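Trips > Trade visits > Showrooms and warehouses > Hodelau

Hodelau open day, notes

Typed up on the train so forgive the mess. Got there at 9, doors already open, coffee already gone. Badge, floor map, a tote bag I left under a chair somewhere. If you find it, the pen is mine.

Hodelau do storage. Boxes, trays, drawer inserts, shop display risers, the kind of stuff you only notice when it's bad. We buy a bit from them for the store, mostly the clear trays, and I wanted to see the new tints before ordering for spring. Also to complain about lids. More on lids later.

First hall is the warehouse. Long aisles, everything in brown cartons, not much to look at unless you like labels. I do like labels. Theirs have the item number big on two sides now, finally, so you can read them without turning the carton. They say 700 items in the current range and the September catalog only shows half of that - ask for the full list, they'll email it. I asked. Still waiting, but it's been three hours.

Second hall, the cutting and bending. Sheet goes in, strips come out, a woman at the heat bar folds a corner in the time it takes me to find my glasses. Loud. Earplugs in a bowl by the door, take two pairs. We weren't allowed past the yellow line, and the guide talked mostly with his back to us, so I missed whatever he said about glue. Something about letting joints sit overnight. Smell of warm plastic the whole way thru and it stays in your coat.

Then upstairs, which was what I came for. White tables, samples set out to look at properly. The room is bright, big windows on the street side, and that matters with tinted stuff because the color shifts a lot depending on what's under it. Smoky gray was the one I kept going back to. An open box, hinged lid tilted back, see-through walls, rounded at the bottom corners. On a white top it goes a soft gray and you still see what you put in it. I could sell that. Desk things, bathroom things, tea bags by the register.
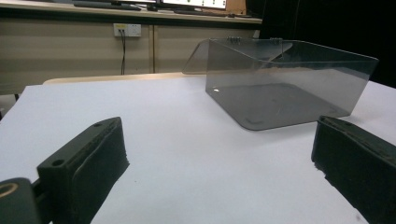 Wing-yan Chow: I've had the smoke tint in my shop for two years and I'd pick it over clear every time for anything people handle. Clear looks great for a week and then it's all fingerprints. But wipe it with a damp microfiber, never paper towel, paper towel is murder on acrylic. And don't stack them bare, put a sheet of tissue between.

Noted, and passed on to our Saturday kid, who uses paper towel on everything.

Prices. Smoke is a little more than clear in every size, and the discount starts at 1,000 pieces, mixed sizes allowed, mixed colors not. That last part is silly and I said so. Chin-lung Kao from the sales desk wrote it down, or wrote something down. Small orders go through Londmont as before, same terms, same slow website.

Lids. They know. The old ones warp if they sit in a window, ours all did. New lid is thicker and has a finger notch on the short side. Tried it on a clear box, good fit, no rattle. Won't fit the older boxes though, so no swapping, and I've got a shelf full of the older boxes. Asked about a credit. Got a smile.

Lunch was noodles in the canteen, decent, line out the door. Skipped the afternoon talk on shop lighting becuase the Fulonau people had a corner table with felt liners cut to size and I wanted those more. Gray felt, black felt, a sort of mustard. They'll cut to your drawer if you send a paper template. Bring real measurements, inside not outside.

Getting there: bus 57 from the station, get off at Hsueh, the gate is across the road behind the tire place. Parking if you must but it was full by ten. Flat shoes. The stairs up to the sample room are steel mesh and you do not want heels on those.

Order goes in Thursday - smoke in two sizes, no lids, felt for the till drawer. Will post how the smoke looks under our awful ceiling lights once it's on the shelf.

Contact | Copyright 2019 | Back to top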